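Workshop tips: recording good examples of memory module work

These are notes from our bench in Sadport, where we record examples for a learning system. The task is to take a memory module from a holder and put it in an old desktop computer. It sounds small, but we needed 299 recordings before we had a set that we trusted, and many of the first ones we had to throw away. Maybe these tips save you some evenings.

Fix the computer before everything else. Lay the case on its side with the panel off, mark its corners on the table with tape, and check the tape every morning. If you want the system to learn different positions, move the case on purpose and write it down. A case which slides a little during the day gives you differences that you can not explain later.

Tie back the loose cables inside the case when they come near the memory slots. A soft tie is enough.

Let the holder do part of the work. Ours has raised parts and slots, and the module stands up in it, so there is always something to grip. We printed three versions. In the first one the slot was too tight and the module came out with a jump.

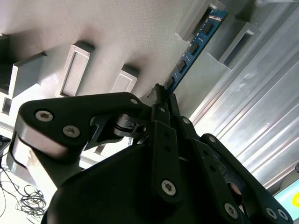
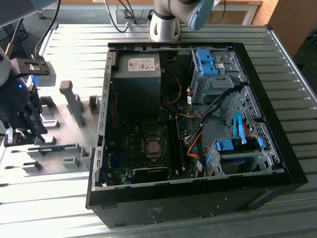
Kodix bench notes, Vendale group

Use dead modules for practice. Ask a repair shop for the ones they can not sell. We keep 23 of them in a box and change to another one when the contacts look scratched.

Go slowly near the slot, but do not stop. Long pauses were our biggest problem. The person who drives the arm stops to think, and the system learns to stop also. Practice the movement a few times without recording — then record.

Keep some of the corrections. If the module touches the side of the slot and you move back and try again, this is a useful example. If it falls on the board, stop, delete, and start from the beginning.

Look at your light. Pale plastic and bare aluminum shine a lot, and the wrist camera suffers first. We close the blinds and use the same lamp for all sessions.

Work in blocks of 30 recordings, then watch a few of them at normal speed before you continue. Roughly one hour is the limit for one person. After this the hands become lazy, and you see it in the data.

Write one line after each block: who was driving, which module, which position of the case. We use a Ferraro notebook with squared paper, and later we type it in the same folder as the recordings.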